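4.3 Discarding frames, and the cost of being too proud to

The Fletitz policy learns to plug network cables from teleoperated demonstrations. Like every policy trained this way, it learns from whatever we put in front of it, and for a long time we put everything in front of it. The reasoning was that more data is better. The reasoning also saved us from having to look at the data, which may have been the larger attraction.

When we did look, a good share of the footage was of very little. Operators move fast between the parts of the task they find interesting, and the views recorded in transit tend to smear. Figure 1 gives a fair idea. A vent grille can still be made out, with its slats doubled, and a dark cable runs across a pale surface, but there are markings below the cable that neither we nor the encoder could read.

Figure 1. A frame rejected by the blur filter. 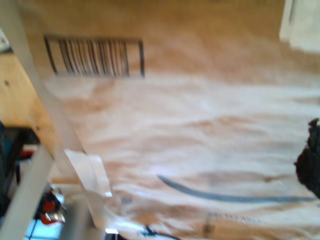 Our first filter was a plain sharpness threshold on the whole image. It worked well on blank walls, which it rejected with great confidence whether they were blurred or not. It was less gifted with cluttered backgrounds, where there is always an edge somewhere to keep the score up. We then moved to Mekonnen, a small scoring network trained on 2000 frames that we had labeled by hand as "keep" or "drop." Eight annotators did the labeling. They agreed readily on the extremes and argued about the middle, and the guidelines grew a new paragraph after each argument until we stopped letting people add paragraphs.

Mekonnen scores each frame on its own and then smooths the scores over a short window, so that one sharp frame inside a fast sweep doesn't survive by luck. Dropped frames are removed from the image loss only. The joint positions recorded alongside them are kept, as the encoders in the arm have no trouble with motion blur and we saw no reason to punish them for what the camera did.

The question is what this does to the part of the task we care about. Cable insertion is slow, close work, and the final approach is mostly made of frames that any filter would keep. Figure 2 shows the sort of view we want the policy to spend its capacity on. The connector is held at the tip of the gripper, in front of the equipment, and the ports of the switch higher up in the rack are visible as separate sockets. A policy that has been fed fewer walls ought to do better with such views, and in our runs it did: approaches were straighter, and the habit of pausing halfway to the rack, as if trying to recall why it had come, became rare.

Two failure modes remain. The policy still picks the wrong row of a port block now and then, and it still treats a translucent connector with some suspicion when the background is of a similar color. Filtering does nothing for either. We mention this because an earlier draft of this section implied otherwise.

Figure 2. The gripper holding the end of a blue Ethernet cable near an open-frame rack with a Netgear switch and a Dell server.
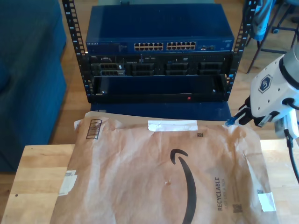
Sipho Mofokeng, on reading that draft, objected that we were measuring the wrong thing altogether. In his view a policy that only ever sees clean frames in training will be surprised by the first blurred one it meets at run time, and a surprised arm next to a server rack is an expensive arm. He suggested keeping the bad frames and lowering their weight.

We tried it. Weighting each frame by its Mekonnen score gave approaches a little less tidy than hard filtering did, but recovery after a fast move was clearly better, and the arm no longer hesitated at the end of a sweep. All results in Section 5 therefore use the weighted version. The hard filter is kept as a baseline, where it performs respectably and has the further merit of having been our idea.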